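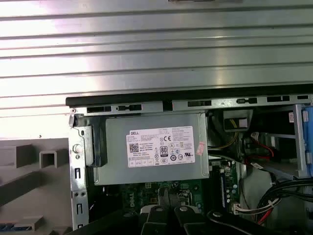 Chapter 6

Electricity in the Home and Workplace

In this chapter you will learn:

what is meant by current, voltage and power
how to work out the power of an appliance from its rating plate
why some equipment needs a supply that is different from the mains
how energy use is measured and charged
what fuses, breakers and earthing do

Before you start, you should be able to rearrange a simple formula and convert between watts and kilowatts. If you are unsure of either, go back to the practice questions at the end of Chapter 2.

6.1 A bill from Larnia

Malachy Gilmartin runs a small print shop in the town of Larnia. In July his electricity bill went up, although he had taken on no extra work and the price per unit had not changed. His meter showed that he had used 394 units in the month. He asked his neighbour, Amparo Requena, who had trained as an electrician, to help him find out where the energy was going.

She began with a list. On one side of a sheet of paper she wrote down every piece of equipment in the shop, and on the other the power of each one, taken from the label on its back or underside. Then she asked Malachy how many hours a day each item was switched on. Some of his answers were guesses, and she marked those with a pencil cross so that they could be checked later.

The largest figure on the list belonged to a laminating machine, but it was used for only a few minutes a day. A fan heater in the back office had been left on through the spring and into the summer. An old desktop computer was running day and night, and so was the light in the stockroom.

To follow what she did next, we need to be clear about what the numbers on those labels mean.

6.2 Current, voltage and power

An electric current is a flow of electric charge. It is measured in amperes, usually shortened to amps, and the symbol is A. In a metal wire the charge is carried by electrons, which drift along slowly even though the effect of closing a switch is felt almost at once.

Voltage is a measure of the energy given to each unit of charge as it moves between two points in a circuit. It is measured in volts, V. A larger voltage across the same component will usually drive a larger current through it.

Power is the rate at which energy is transferred. It is measured in watts, W. One watt is one joule of energy transferred every second. For the circuits in this chapter, power, voltage and current are linked by a simple formula:

power = voltage x current
P = V x I

Worked example 1

A lamp runs from a 50 V supply and draws a current of 2 A. What is its power?

P = V x I
P = 50 x 2
P = 100 W

Note that the units must match. If the current is given in milliamps, change it to amps before you put it into the formula.

6.3 Alternating and direct current

The mains supply in a house or shop is alternating current, or a.c. The current changes direction many times each second. A battery gives direct current, or d.c., which flows in one direction only.

Heaters, kettles and filament lamps will work on either kind, provided the voltage is right. Electronic circuits are more particular. Most of the parts inside a computer, a radio or a phone need direct current at a low and steady voltage, so there has to be a stage between the wall socket and the circuit that changes one into the other. In a desktop computer this is done by a power supply unit inside the case. With a laptop or a phone it is done in the adaptor or charger.

No conversion is perfect. Some of the energy taken from the mains is always transferred to the surroundings as heat - you can feel this if you hold a charger that has been in use for an hour. The output power is therefore less than the input power. We shall return to this in section 6.7, where efficiency is treated in full.

6.4 Paying for energy

An electricity bill charges for energy, which depends on both power and time. The joule is too small a unit to be handy here, so suppliers use the kilowatt-hour (kWh). One kilowatt-hour, often just called a unit, is the energy transferred by a 1 kW appliance in one hour.

energy (kWh) = power (kW) x time (h)

Worked example 2

A heater with a power of 500 W is left on for 100 hours. How many units does it use?

500 W = 0.5 kW
energy = 0.5 x 100
energy = 50 kWh

Activity 6A

Choose three appliances at home and copy down the power shown on each label. Do not move heavy items or remove any covers. Keep a note of how long each one is in use over a whole day, then work out the energy used by each in kilowatt-hours. Put your results in a table and bring it to the next lesson.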